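Zuketti Wrist and Head Capture Kit – for bimanual packing research

Overview | What's in the kit | Method notes | Ordering

The Zuketti kit records how people pack and settle things with two hands, from their own point of view, and turns those recordings into training data for two-armed robots. It grew out of a question Müzeyyen Kahraman kept asking at Diruvov: why do our policies place an item so nicely and then have no idea what to do with the ones already in there?

We think the answer is mostly in the second hand. When people fill a container they pat, nudge and hold with one hand while the other does the obvious work, and most single-arm datasets throw all of that away. So we built the kit around keeping both hands in view the whole time, and we wrote the labelling tool to treat "pressing" and "resting" as proper contact states instead of lumping them in with idle. 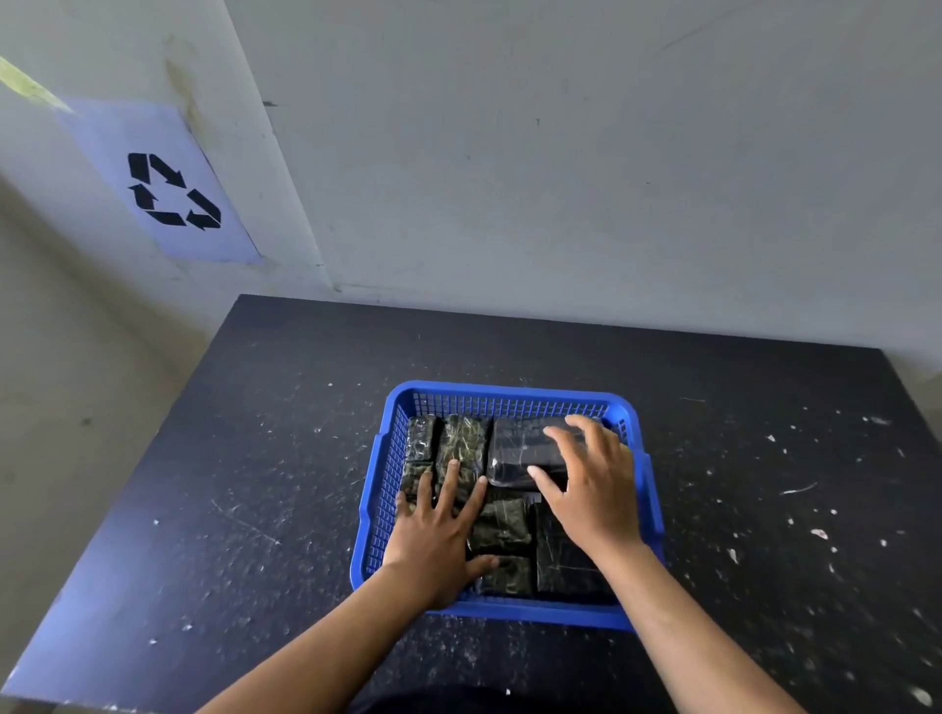 Film-wrapped goods turned out to be a great test for this. The wrap creases, it throws highlights, and dark packages side by side are hard to tell apart even for a person scrubbing through the video. Depth on its own did poorly. Adding the contact labels helped far more than we'd hoped, and we were pretty giddy when the first plots came back in October!

What we measured

We trained two versions of the same policy on 572 demonstrations, one with contact labels for both hands and one without. Over 63 held-out trials per version, the labelled one got every package below the rim noticeably more often, and it stopped shoving neighbours out of line. It also slowed down on glossy wrap, which we didn't ask for and rather like. Volkan Tokgöz is writing up the failures separately – most of them are a wrist coming in too steep against a side wall.

What's in the kit

Head mount with wide-angle camera, adjustable strap
Two wrist bands with motion sensors, left and right marked
Sync puck and charging cradle
Lident labelling software, one lab licence
Calibration board and carry case

Good to know

Set-up takes around 15 minutes the first time and much less after that. Recording works under ordinary room lighting. The bands fit over bare wrists or thin sleeves; bulky cuffs throw off the calibration. Battery life is nine hours of recording, and the puck can be swapped mid-session without losing sync.

Exports are plain video plus a timestamped contact file, so you can use your own training code. The Tokgöz baseline and its config files come with the software, including the settings behind the results on this page.

Spare bands and extra licences are listed under Accessories.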